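Section 17. Filling and Placing the Vases

1. Rinse each vase and wipe the outside with a soft cloth.

2. Fill the vase two-thirds full with cool water. Leave the neck dry.

3. Strip any leaves that would sit under water, then trim the stems at a slant.

4. Put in the longest stems first. Turn the vase a little after each one.

5. Change the water every other day.

Note: The Siserau vase set does not include flowers.

Caution: Never lift a full vase by the rim. Hold it low on the body with both hands.

Placement matters most with tall stems, which can tip a light vase. Keep both vases well in from the table edge and leave a hand's width between the arrangements. Put the smaller vase farther back and to one side, like the ribbed red one with the white flowers, so the purple clusters on the taller stems have room to hang. On a glossy tabletop, use a felt pad — a wet base can leave a ring.

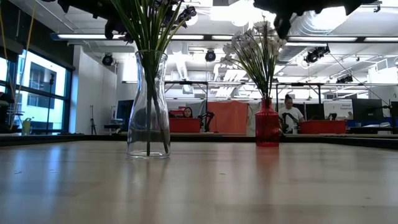
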